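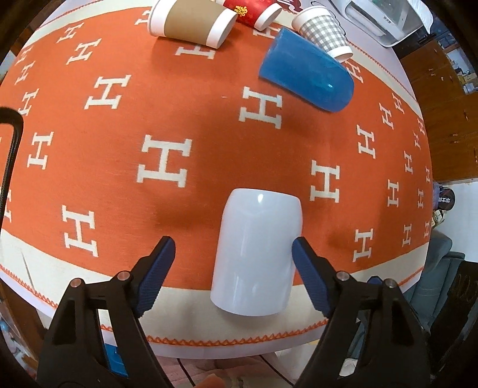
*Page last changed: 4/22/21*

**Morncombe puts its cups on the table, sideways**

Morncombe, the tableware and linens shop on Fandow Street, will open its first Lost Cup Exchange this September. Anyone who owns a cup without a set, or a set short by one cup, is invited to bring it in and leave with something else. The shop is also releasing an orange tablecloth in time for the event, on the theory that people who come in about a cup can be shown a tablecloth.

The exchange came out of last winter's stockroom cleanup, which was meant to take an afternoon. It produced 825 single cups. There were glossy white ones, paper ones with floral and gingham prints left from other people's birthdays, see-through blue ones, and paper coffee cups with brown sleeves that somebody had decided were inventory.

"I would like to say we had a plan for these," said Isauro Ponce, who owns the shop. "We had a shelf. The shelf gave way, and then we had a plan."

Paper cups are welcome at the exchange if they are clean and unused. One paper cup may be traded for another paper cup. It may not be traded for a teapot, and the staff have asked that this be stated in the release.

**The tablecloth**

The new cloth is called Grurkard and is orange with a cream letter H all over it. The wide cream border is finished with orange zigzag stitching along the hem. Customers who saw it early asked what the H stands for. Mwende Makori, who drew the pattern, has so far declined to pick.

"My first version had a G, for obvious reasons, and from across the room it looked like a spill," Makori said. "The H looks like an H. People with an H in the family are thrilled. Everybody else says it goes with the curtains."

The border was the subject of a longer discussion than the company cares to admit. Makori wanted it wide enough to set a cup on without covering the pattern. Ponce wanted it narrower, to save fabric. The border is wide.

Morncombe has ordered 1,920 of the cloths. A second color, Sun, was tested and put off until next year after it was laid beside the orange and three members of the staff could not tell which was which.

**Details for visitors**

- Exchange tables will be set up in the front room all through September, during shop hours.
- The limit is 8 cups per person per visit. Mugs count as cups. Gravy boats do not.
- Chipped cups go in the bin by the door.
- The first 84 people to make a trade will get a cloth napkin in the Grurkard pattern.

Cups may not be reserved by phone. Press questions go to Mwende Makori at the shop. Questions about whether your grandmother's cup is worth anything go to Isauro Ponce, who will say it is lovely.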